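8/18/24 工作台笔记

今天终于把二楼那张铺蓝绿色地毯面的桌子收拾出来了。之前上面堆的全是Menon那批样品的零碎,连放杯子的地方都没有。我的想法很简单:桌上只留Kondard这一单要用的东西,别的全部回架子。编织屏风还是围在后面,挡一挡走道那边的杂乱,看着心里也清净些。

软垫先不拆袋,就斜着放在左边,玩偶靠在上面,小白盒摆在它前面。
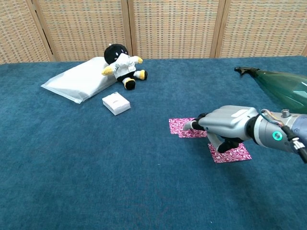 地毯面有个老毛病,爱粘线头。我先用滚筒走了两遍,再拿软刷顺着毛刷了一遍,效果比上次好多了(上次偷懒只滚了一遍,结果白色的东西一放上去全是毛!)。滚筒纸用的是Delletti的,一卷60张,抽屉里还剩2卷,9月之前得补货,谁去仓库顺手带几卷吧。

喷瓶和那两张粉色小卡片归到“随手物”里。喷瓶我一直想固定个位置,每次都是随便一搁,要用的时候满桌找。卡片也一样,又薄又小,夹到别的东西底下就得翻半天。

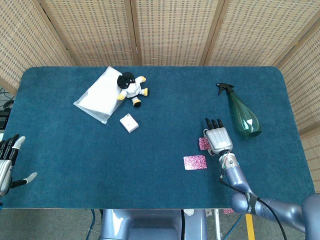 软垫的塑料袋什么时候拆?
等装箱清单核对完再拆,拆开当天就换布袋,别让它光着过夜。

还有玩偶。坐着比躺着占地方小,可是头大身子轻,没东西撑着很容易歪,所以我宁可让它靠着软垫。它那双黄手特别容易蹭脏,拿的时候请托住身子,别拎手!装箱的话,Muvov那种14号纸箱应该正好,边长90的那种太空了,晃来晃去还得塞一堆纸。
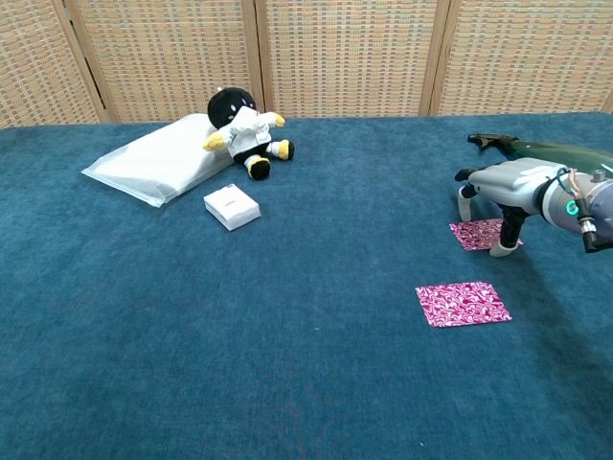
【待办】

屏风底边和桌面接缝那里积灰,找把窄刷子来扫。
小白盒补标签,写清楚是哪一单的。
卡片找个浅托盘装。
Menon剩下的样品还在架子最下层,下次整理时一起清点,我这次实在弯不动腰了。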